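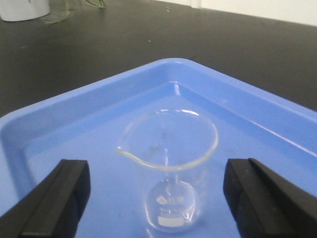 Glass beaker in a light-blue plastic tray.

Evening Chemistry at Rattanakul: Frequently Asked Questions
Updated 12 Jun 2024
145 shares | 8 comments

Enrollment

Who is the course for?
Adults who want to learn basic chemistry or brush up on it. Many students are getting ready for a nursing or pharmacy program. Others took chemistry in high school and want to try it again. You must be 18 or older on the first night of class.

Do I need any math?
You should be able to work with fractions, percentages and simple equations. Prapai Boonchu runs a free review session before the term starts. Sign up for it on the enrollment form.

When does the next course begin?
In October. The form stays open until the class is full. If you are put on the waiting list, you will get an email either way before the first night.
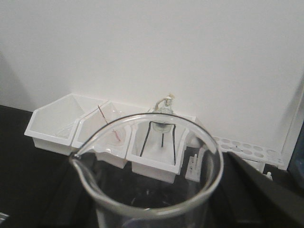
Fees and refunds

What does it cost?
The fee is $354, or $208 if you are a returning student or receive a reduced rate through your employer. The fee includes lab supplies and loan of a lab coat. It does not include the textbook.

Can I pay in parts?
You can pay in two parts, half when you enroll and half by the fourth week. Choose this option on the form. We can't switch you to it later.

What if I have to drop out?
Write to the office before the second class for a full refund. After that, we can move your fee to the next term once. We do not refund single missed classes.

Is there a certificate?
You get a letter of completion if you attend at least 8 classes and hand in the lab notebook. It does not count as college credit. Some nursing programs accept it as proof of preparation, so ask yours before you enroll.

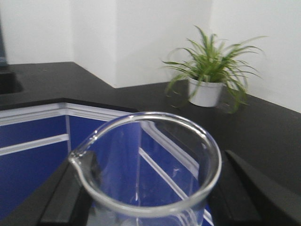
Class nights

How is the evening divided?
The first hour is a lecture with Wichai Wattanapong. After a short break, the second part is lab work with Nattawut Srithong. Students work in pairs and keep the same partner for the term unless they ask to change.

What should I wear?
Closed shoes and long pants. Tie back long hair. Goggles are handed out at the door and have to stay on during lab work, including over regular glasses.

Can I bring food?
Food and drinks stay in the hallway. There is a vending machine on the ground floor, and the café across the street is open until nine.

I wear contact lenses. Is that a problem?
Tell the instructor on the first night. You will be given a sealed pair of goggles.

Where do I park?
Use the lot behind the building. It is free after six. The front spaces belong to the dental office, and they do tow.
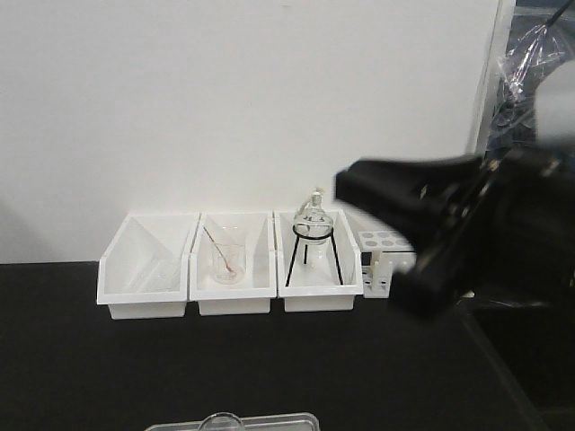 What happens if I miss a lab?
You can make up one lab per term. Email Nattawut within a week and he will give you a time. The make-up has to be done before the notebook is due.

Which textbook do I need?
Any introductory textbook from the last ten years will do. The reading list gives topics instead of page numbers.

Who do I contact with other questions?
Sombat Suksawat at the front office, weekdays from noon to seven.

8 comments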